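Stormont Sorting Cell: Gripper Release Fault – Frequently Asked Questions

Last updated 2018-07-23

This page answers questions received by the Flumidby teaching laboratory about the release fault on the Stormont tabletop arm. It applies to every user of the arm, including visiting groups from Cloddale. Users who have not read the current version may not book time on the equipment.

What was the fault?

During block sorting, the gripper sometimes stayed closed when it had been told to open. The control program recorded the block as placed and sent the arm back toward the tray with the block still between the fingers. On the next pick, the held block was pushed against whatever lay beneath it. The finger servo then worked against a load it could not move, and it continued to do so until the program was stopped by hand.

How often did it happen?

The laboratory ran 200 pick-and-place cycles under supervision after the first report. The gripper failed to release in 5 of them. All of the failures came after cycle 142, when the arm had been in steady use for a long period. No failure was recorded in the first 100 cycles.

Which task was affected?

The fault was reported on the color sorting exercise, in which red and blue wooden cubes are taken from a metal tray and placed in the dish with the matching rim. Other exercises use the same open and close commands and should be treated as affected until the updated program has been installed. 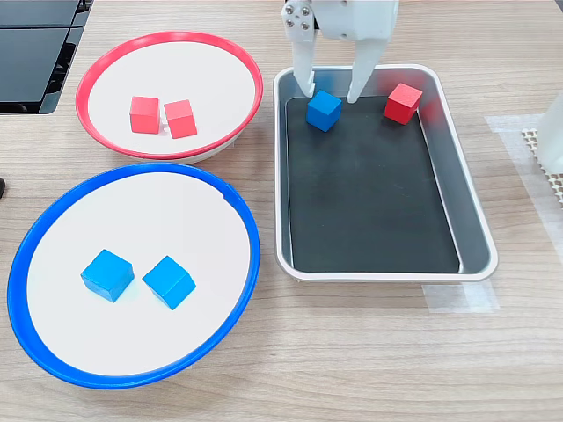

The sorting exercise depends on the fingers opening wide enough to pass on either side of a cube without touching its neighbor. For that reason the program now checks the finger position twice: once before the arm descends into the tray, and once after each release. If the reading is outside the permitted range at either point, the arm holds its position and the operator is alerted.

What was the cause?

There were two causes, and both had to be present. The first was mechanical. A fastening screw at the base of one finger had been tightened beyond the recommended setting, and the finger dragged against its mount when opening. The second was in the software. The program waited a fixed time after the open command and then moved on, with no check that the fingers had moved. A stiff finger on a warm servo took longer than the time allowed.

Was anyone hurt?

No. One operator reached toward the gripper to free a block while the servo was still powered. The fingers opened without warning and the operator's hand was not touched. The laboratory has recorded this as a near miss, and the rules on reaching into the work area have been rewritten as a result.

May I remove a stuck block by hand?

Only after the power to the arm has been switched off at the supply. Pausing the program is not sufficient. A paused arm still holds its position under power and may complete a delayed command at any time. Support the lower part of the arm with one hand before switching off – the joints go slack when power is lost, and the gripper will drop.

What should I do if the gripper fails to open?

Keep both hands outside the work area and press the stop button. Wait for the arm to come to rest. Switch off the supply while supporting the arm as described above. Take out the block, note the cycle number shown on the control screen, and leave the program closed. Do not restart the run to see whether the fault repeats.

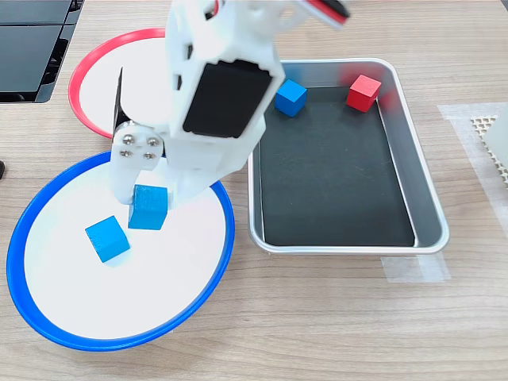
Please report the cycle number even if the block came free without help. A late release is treated in the same way as a failed one, and it is often the first sign that a finger is beginning to drag. Reports go to Junpei Wada, who keeps the fault log for the Stormont arm and decides when it may return to service.

Can I adjust the finger screws myself?

No. The screws may be adjusted only by laboratory staff. The fingers are printed parts, and too much force at the screw will deform the mount in a way that is hard to see. If a finger looks crooked or feels stiff with the power off, report it and choose another exercise.

Does the fault affect the Nishimura arm?

The Nishimura arm uses a different gripper and has not shown the fault. Its control program did share the same fixed waiting time, however, and it has been updated as a precaution.

How do I know that I have the updated program?

The start screen of the updated program asks the operator to confirm that the fingers have opened and closed fully before the first cycle. If no such request appears, the old version is installed and the arm must not be run. Copies saved on personal laptops should be deleted.

Will my earlier results need to be repeated?

Possibly. Runs made with the old program may list blocks as placed that were never released. Groups that kept a written tally may compare it with the program record and submit both. Groups with no tally should repeat the run. Extra booking time will be offered through December for this purpose – requests should name the group and the exercise.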